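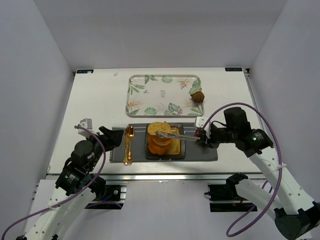

Serving tray with a printed pattern: what can go directly on it?
Posted by Ilir Matić, February 15, 2019

I have a rectangular tray with rounded corners and a raised rim, white base, tropical print (palm leaves, bird-of-paradise flowers). There is no maker's mark and I no longer have the packaging. I set it behind a dark gray placemat with a gold fork and spoon and serve bread from it. Two points are unclear to me. Is the printed side safe for bread without a liner? And does the gold flatware need to be washed separately?

Azra Kovačević

Without a food-contact mark, treat the surface as decorative. Dry bread is low risk, but oil and acid are a different matter, and so is anything straight from the oven.

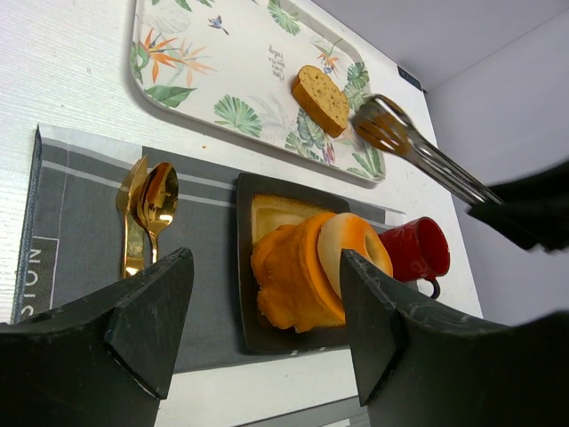 Use a sheet of parchment cut to the flat part of the base, inside the curve of the rim. Wash the tray by hand with a soft sponge. Do not use scouring powder on a print of unknown type. Check the lettering in the middle from time to time, as fine script tends to show wear before the large leaves do.

Gold-colored flatware: hand wash, mild soap, dry at once. Do not soak it overnight. Lemon and vinegar can dull some finishes.

Orkico

I put mine in the dishwasher, top rack, since June. No problems so far. Different tray though.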